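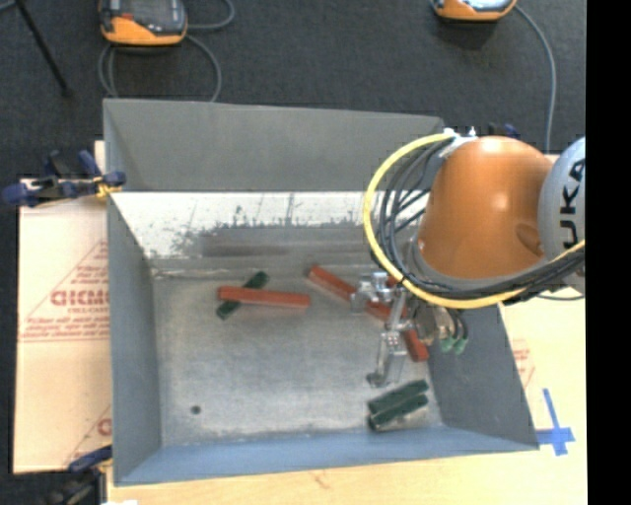
Last updated: 30/07/2020
3 min read

Kiani hand controller: a review after 328 picks

I've been teaching robot arms to pick parts out of bins for a good while now, mostly by grabbing the wrist and shoving. So when the Kiani landed on my desk I was curious, and a little grumpy, because it cost $1717 and I already own two hands.

Quick version: you hold the Kiani, you move, the arm moves, and everything gets recorded as a demonstration you can train on later. Setup took me 27 minutes, most of it spent hunting for the right menu.

My test job was bars in a metal bin. Red ones and dark green ones, tossed in so they cross over each other or end up side by side. It's a mean little job! When one bar is lying across another you want to take the top one first, and you want to come in at an angle that doesn't nudge its neighbor. Pushing the arm around by hand, I always end up with my own elbow in the bin. With the Kiani I could stand back, lean left and right to see past the gripper, and take my time.

The small moves are where it's best. There's a slow mode on the thumb wheel, and I used it for the last inch of nearly every pick. Bars lying close together and almost parallel were still a pain - the fingers need somewhere to go - but I got a lot more clean grabs than I expected.

Sloping bin walls are the weak spot. You get no feel for contact at all, so a bar leaning near the side means watching the knuckles of the gripper like a hawk. Shiny metal doesn't help your eyes either. The older Bostalach handle I tried in December buzzed when you touched something, and I miss that.

Duangjai Pongsiri borrowed mine for an afternoon and liked it less than I did. She has small hands and the record button is a stretch. She also clamps her bins down before anything else, and I'd say do the same, or one bad bump and your positions are off.

Would I buy it again? Yes, if you do fiddly picks all week. For big simple moves, keep shoving the wrist.

Related
Bostalach handle, second look
Kultik finger pads: which ones last?
Zostelen recorder update 3831: what changed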